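**Ticket: lint removal policy stalls at first contact with the garment**
Opened by: Siu-ming Hsu
Assigned: Jairo Cusi
Component: Druvivau, contact phase
Status: open, workaround in use

**Problem**

After the change to the new training mix, the policy brings the lint roller down to the shirt correctly, but then it stays there. The wrist makes very small corrections and no stroke starts. After 41 seconds the watchdog stops the episode. With the old checkpoint, on the same table, the stroke starts almost immediately.

I want to say clearly that the grasp is not the problem. The handle does not slip in the fingers in any of the logs I have read.

**What I checked first**

- Restarted the hand controller, no change.
- Loaded the old checkpoint and the new one one after another, without moving anything on the table. Old works, new stalls.
- Compared joint limits in both configs. They are identical.
- Replaced the adhesive sheet. No change, as expected.

**Comment, Eirlys Parry**

Can you check the action normalization? When we merged the Zollia episodes I recomputed the statistics over all 1589 demonstrations. Many of them contain long waiting periods with the tool already on the cloth, so the model may have learned that waiting is the most probable thing to do after contact.

**Reply, Siu-ming Hsu**

Thank you, I looked. The statistics are correct, but you are right about the waiting. I plotted the end effector speed in the window after contact. In the old data there is one clear peak. In the merged data there are two, and the bigger one is almost at zero.

I then made a filter. It removes the steps where the tool is in contact and the speed stays under the threshold for more than 800 ms. The script is `trim_idle.py` in the Edwards branch. Please do not run it on the folding tasks, there the pauses have a meaning.

**Comment, Jairo Cusi**

Did you keep the pauses before contact? Last time somebody trimmed everything and the arm became too fast in the approach.

**Reply, Siu-ming Hsu**

Yes, only after contact. The approach is not touched.

**Test with filtered data**

Fine-tuned from the old checkpoint for 500 steps, which is a short run, only to see the direction. The setup was the dark long-sleeved shirt with white dots, laid flat with the collar to the back, and the other objects left on the table as distractors. Right hand holds the roller, left hand stays free. 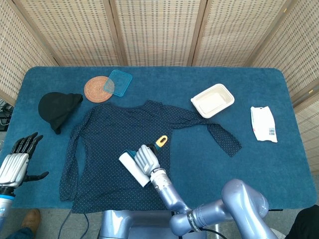 The stall is now less frequent but it still exists. It happens mostly when the roller meets the cloth at an angle to the body of the shirt. When I start the arm from a pose where the roller is more parallel to the hem, the stroke begins normally. I suspect the merged data has few examples with an angled start, but I did not prove this yet.

Llinos Foulkes asked if the distractors have an influence. I repeated with only the shirt and the result looked the same to me. It was a small test, so please do not cite it in the September report.

**Workaround**

Set `contact_timeout` to a lower value and let the planner lift and retry once. The retry usually begins from a slightly different angle and this is often enough.

**Still to do**

- Longer fine-tuning with the filtered set (me)
- Plot of the start angle for both data sources (Eirlys)
- Ask Emlyn Kneath if the Flastico episodes have the same waiting periods before we merge them too

I leave the ticket open until the longer run is finished.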